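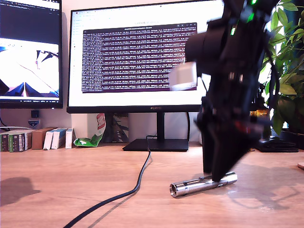

A wooden desk with a silver metal cylinder lying on it.

Skarnus is a translation and interpreting service based in Jusdale. We prepare written translations of certificates, school reports, letters and agreements, and we provide interpreters for appointments where two parties do not share a language. Our clients are families, schools, small firms and public offices in Jusdale and the neighbouring town of Namdale.

The service was founded by Rajkumari Uniyal, who remains its director. She had worked for many years as a court interpreter and wished to offer private clients the same standard of care that she had been trained to give. The name Dwivedi, which older clients may remember from our first letterheads, was that of the bookshop above which we rented a single room. We moved to our present office when the shop closed, and the name was retired at the same time.

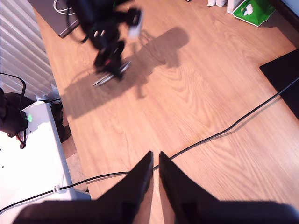

Written work is carried out by 20 translators, each of whom works only into his or her first language. Every translation is read against the original by a second translator before it is released. Names, dates and reference numbers are checked separately, as mistakes in these are the most common cause of a document being returned by the office to which it was sent. Where a word in the original cannot be read, we say so in a note and do not guess.

Interpreters are engaged for a minimum of 40 minutes. They may not give advice, act for either party or hold a private conversation with one party while the other is present. Clients sometimes ask that a relative be allowed to interpret in place of our own staff. We do not object to relatives attending, but we cannot certify what they have said.
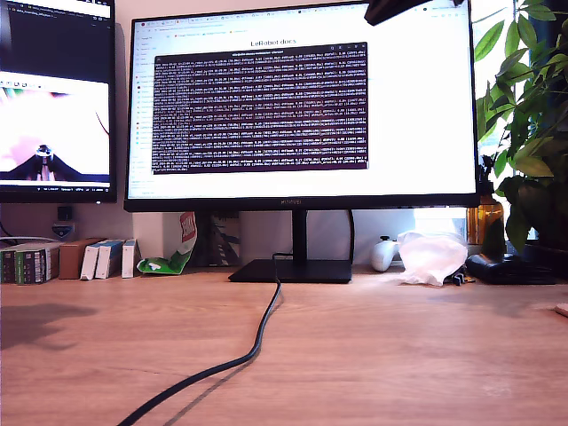 Junpei Mizuno is head of training. New translators work under his supervision for 60 days and are given their own clients only after he has approved a full set of their work. He also leads our evening classes in reading official letters, held at Namdale library from the autumn until December. The classes are open to all residents and no fee is charged.

Papers left with us are kept in a locked cabinet and returned with the finished translation. We keep one copy of each translation so that a replacement can be issued if the client's own is lost - a request we receive more often than might be supposed. Copies are destroyed at the client's written request.

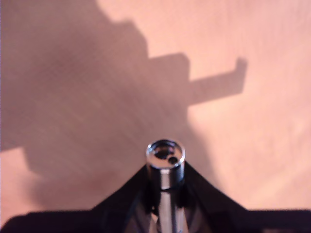
Light and shadow on a pinkish-peach surface.

Enquiries may be made in person or by telephone on extension 2829. A written quotation is given before any work begins, and the price quoted is the price charged. Complaints should be addressed to the director, who replies to each in writing.

Last updated: Jan 27, 2020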